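Can Machines Do Chores Yet? Sorting Snacks on a Bed
Project report, Intro to Automation
Marlene Cormier and Manon Bergeron

1. Question

Everyone in class picked floors or dishes. We picked tidying small stuff. Packets, wrappers, snacks left out on a bed. Sounds easy. A kid can do it. Wanted to know if a two-jaw gripper could, and what goes wrong if not.

2. What we used

Hand-held grippers first, so a person does the moving and the software learns from the recordings. Then the Vachon arm in the lab, running the policy we trained (we called it Skunisura, Manon's name for it, it stuck). Recording was done in October, mostly evenings. 1,469 clips total, of which 665 were good enough to train on. The rest had the hand wandering off or the object already out of view when the jaws closed.

3. The task

Pick up packet, put in shallow box, repeat. Box has to stay where it is. Nothing crushed. We started on a hard table and that went OK, so we moved to a bedspread and things got worse fast.
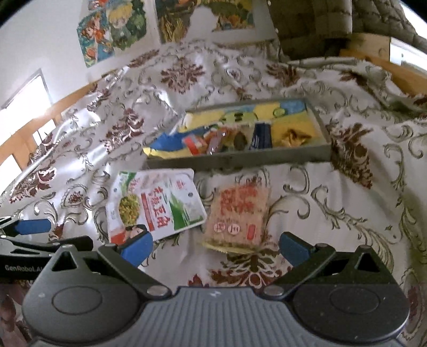
Fig. 1. Two packets in front of the box, on the bedspread. Gripper open.

Soft surface is the main problem. Press down on a table and the table pushes back. Press down on a bed and it just sinks, and the finger pads close on cloth along with the packet. Folds are bad too. A flat pouch lying across a wrinkle has one edge up and one edge down, and the arm kept going for the wrong one.

Patterned fabric also confused the vision part. Medalions in the print got picked as objects more than once. We did not fix this. Would need more clips with plain sheets AND printed ones.

4. Results

50 trials on the arm, bedspread only. Full success (packet in box, box not moved) in 3. Low, we know. Most failures were cloth grabs. Next most common was dropping the packet on the box wall. Same task with a person holding the gripper was slow but fine, so the hardware can do it. The judgment is what's missing.

5. Compared to shop floor

Visited the Lovside packing line in Pleravberg. Their machine handles pouches all day no trouble. But flat belt, same pouch, same spot, same light. A bedroom has none of that.

6. Answer for now

No, not on a bed. On a table, sort of. Next steps: train seperately for soft surfaces, try a sideways scoop instead of a pinch, redo the 50 trials with the same packets.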